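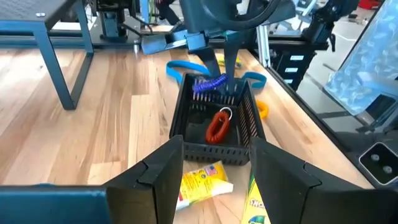
Page last changed 6/19/19

Lot 1652

Lot 1652 came to the Grewal building in April, on a handcart, under a gray blanket. The paperwork gave the owner as A. Filali and the place of origin as Plurka, second floor, kitchen. In the field for value the carrier had entered a dash.

I was the sorter for small goods. The work is done according to Eletti, a manual of 49 pages named after the man who wrote it. Eletti divides all household property into things that hold and things that are held. A basket holds. A key ring is held, and also holds, and is treated on page 12.

The difficulty with Lot 1652 was coils. There was a blue one and an orange one, the stretchy kind worn on the wrist with a key at the end. No keys were on them. Under Eletti a coil without a key is incomplete, and an incomplete item can't be stored until the owner has been asked in writing. I laid the orange coil in a basket to mark it as pending. The blue coil I recorded as pending also, at the rim, a position for which the manual has no code.

I wrote to the owner. The form allows two lines. I wrote: Two wrist coils received without keys. Please state whether keys exist.

The reply came on the back of the same form.

Keys exist. They are in the doors. Adel Filali.

I entered this as "complete, at a distance" and went on to the rest. The lot held a yellow squeeze tube with a white cap. It held some rubber exercise loops pinched at the waist, and for these Eletti offers a choice between Straps and Toys. It held a small box of crayons, the number 4 in a red circle on the front.

I put the loops under Straps. The next morning I moved them to Toys, and then back. The log shows both moves. I wrote to the owner a second time and asked who had used the loops, and for what.

They were Nana's. The doctor told her to put one around her ankles and walk sideways along the counter. She did it from 2000 until she stopped. The children drew the counter while she walked. Please don't put them under Toys.

The reply ran well past the second line and down the margin. I read it to the end, although Eletti asks the sorter to read only the lines provided.

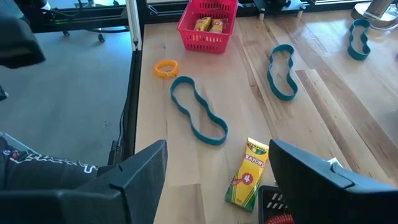
Second sorting

A lot may be sorted twice if the first sorting is found to be at fault. The fault must be named. I named it as follows: items grouped by kind, should be grouped by use.

There is no page for this. I took everything out of its class and set it on the table again. The crayons went near the loops because they had been used at the same hour. The orange coil stayed close to both. I had no evidence for that beyond the form, where he had written that the keys were in the doors, and it seemed to me that a woman walking sideways along a counter might keep the back door key on her wrist.

I wrote to ask whether this was correct. I also asked about the snacks.

Orange was the back door. Blue was the cellar, and she didn't like the cellar. The snacks are mine. I packed them for the carrier and he didn't take them. You can have them.

Food can't be accepted by a sorter. It can be returned, destroyed, or held for thirty days. I put it down as held.

The supervisor came through in the afternoon and asked why Lot 1652 was still on the table. I said it was in second sorting. He asked under which page. I said the page was being looked for. He studied the loops for a while and asked whether they were Straps.

"They're Counter," I said.

He wrote that down. I saw him spell it. 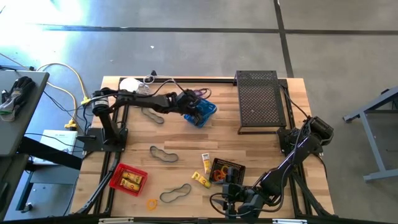 Lot 1652 in second sorting. Class: Counter.

The class was approved in the next revision. It is on the last page of the manual, below Curtains, with one lot listed under it. The blue coil is filed separately, under Cellar, at the owner's request.

On the thirtieth day I filled out the form for the held food. There is a field for outcome. I entered a dash and took my lunch at the table - standing, then walking the length of it, sideways, as far as the wall and back.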